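Speaker notes – house rules for two-armed robots in home settings
Afternoon session, Adau room

Good afternoon, everyone, and thank you for coming back after lunch, because I know the sun is out and the garden is very tempting. (Wait for the door to close.)

I'd like to spend our time on the rules we keep at Vularus for two-armed robots working in bedrooms and living rooms. They're ordinary rules. Most of them fit on one sheet of paper, and I've left copies by the coffee urn for anyone who'd like to take one home and scribble on it.

A bit of background, and I'll try to be quick. When we started the Tikska project we had 410 written rules, inherited from three different teams, and I'm fairly sure no one had ever read them all in one sitting. We're down to 100 now. (Pause here, people usually laugh.) The ones we kept are the ones an operator can check from where they're sitting.

First rule, and my favourite – both arms count, all the time. If the job needs one gripper, the other still has a named resting position, written down before the run starts. We don't let it hover over the bed just because that's where it ended up.

Second, soft surfaces get their own speed limit. A mattress is forgiving to look at, but small things sit on it, and small things tip over. 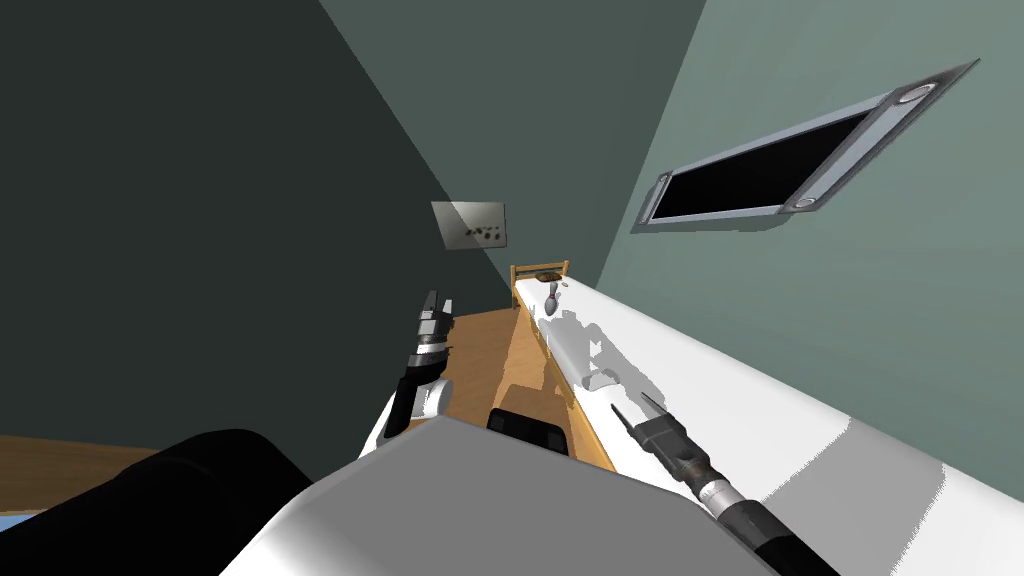 Do these rules still apply when the bedroom is only a simulation?
They apply in full, including the resting positions and the speed limits, and a run that breaks one is logged just as it would be on the real floor.

Give people a moment with that, then go on to wall fittings. Anything fixed to a wall, such as a screen or a switch plate, gets a keep-out zone of 230 millimetres unless the task sheet names it as a target. Lins, our older planner, used to colour these zones orange, and I do miss that.

Last one before questions. Every rule change needs 2 signatures, one from the person who wrote it and one from somebody who has to work under it. It slows us down a little, and I've made my peace with that.

Sheets are by the urn. Ask for questions, back rows first this time.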